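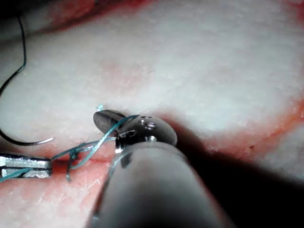 A stuck jaw is the fault the engineer at Droritano talks about most, and it took her team the whole of April to understand it. She tests software for surgical robots that close a cut with needle and thread, always on a practice bench. The thread is where she begins her story. When it loops and crosses itself beside the cut, as the blue-green suture does here while two instruments hold it, the control program must decide how hard it may pull. "A person sees a tangle and slows down," she says. "Our program saw only a force number, and the number was old."

The number was old by 605 milliseconds. The force signal came through a module called Lindar, and under heavy load this module repeated its last good value without any warning. The arm believed that the thread was still slack. It pulled until the needle was torn out sideways, and then the jaws did not open when the operator pressed the release.

"This second part frightened me more," she says. "A bad pull is one mistake. A release that does not answer is a safety matter."

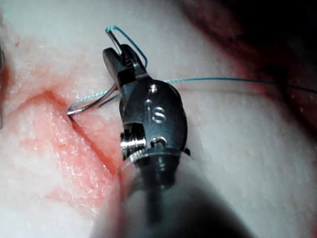
A needle driver with the curved needle in its jaws and the thread leading away to the right.

The team repeated the stitch 42 times and got the fault in 4 of them. At first they blamed the cables inside the wrist. They changed one instrument, then another, and sent the old ones to Fogh, the workshop that services them. Fogh found nothing wrong. "I was a little angry with them," she admits. "Later I had to write and say sorry."

The cause was a queue. The release command waited in the same line as the pull commands, and when the signal stopped being fresh, the line grew. The operator pressed again and again, and each press went to the end. Now the release has its own path, and any force value that is too old stops the arm at once. The new version, named Zullow, has run for 26 days on the bench. She does not call it finished - there is still a short delay at start-up that she cannot explain.

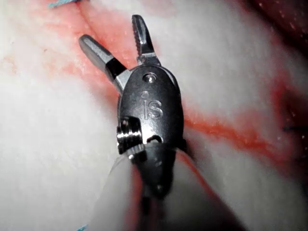
Should the arm open its jaws by itself when the signal is lost?

"We discussed this for a long time, and we decided against it. If the needle is halfway through, an open jaw can leave it where you do not want it. The arm stops, it holds, and it tells the operator. The operator chooses."

She would like other groups to publish their faults also, including the ones that look foolish afterwards. Her own report is with the reviewers, with the letter to Fogh as an appendix.

Print this article | E-mail this article
26 shares | 4 comments

Related items
What an emergency stop does not stop
Old data, new trouble: time stamps in robot control
Droritano opens its second test bench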